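Home | Kids Corner | How Things Work | Crafts
Print this page | E-mail to a friend

Why Do We Hang Clothes on a Hanger?

Put a T-shirt in a pile at night and look at it at 7 in the morning. It is full of creases! Cloth is made from many thin threads. When the cloth is folded and pressed, the threads bend and they like to stay bent. 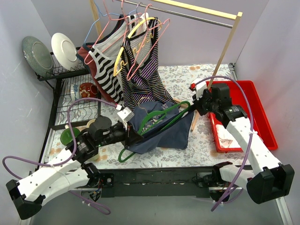 A hanger works like your shoulders. It holds the top of the shirt, and the weight of the cloth pulls the rest down. This helps the threads to become straight again.

Hangers can be made from wire, wood or plastic. At the Kimis children's club we keep 18 of them for the dressing-up clothes. 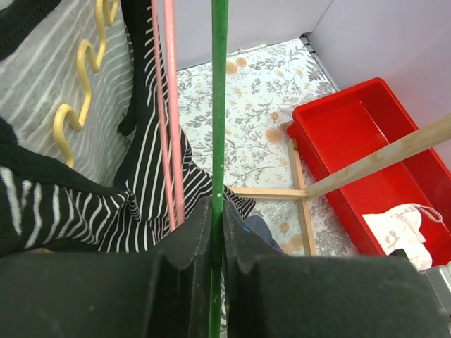 Stripes are very good for learning about creases. On flat cloth each stripe goes along smoothly. On a bunched shirt, like the black one with white stripes, they twist and make ripples. Follow one stripe with your eyes and you will find where the cloth bends.

Thick cloth makes big soft folds, and thin cloth makes small sharp ones. Dark blue cloth shows its folds by light and shadow.
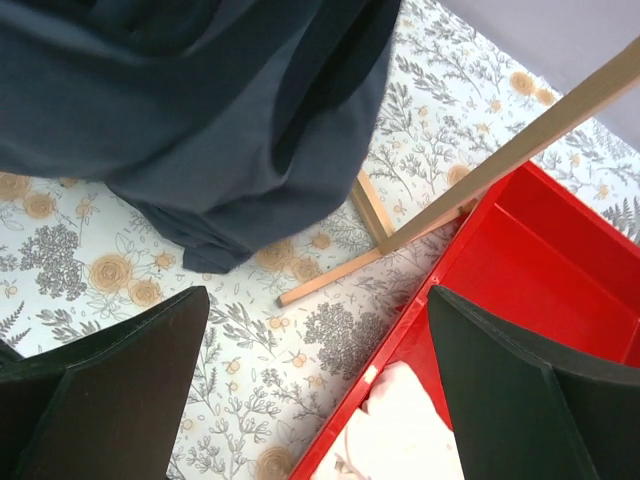 Try It at Home

Take 2 old T-shirts. Hang one and crumple the other. Wait 3 hours. Which one has more creases?

Shares: 78 | Comments: 2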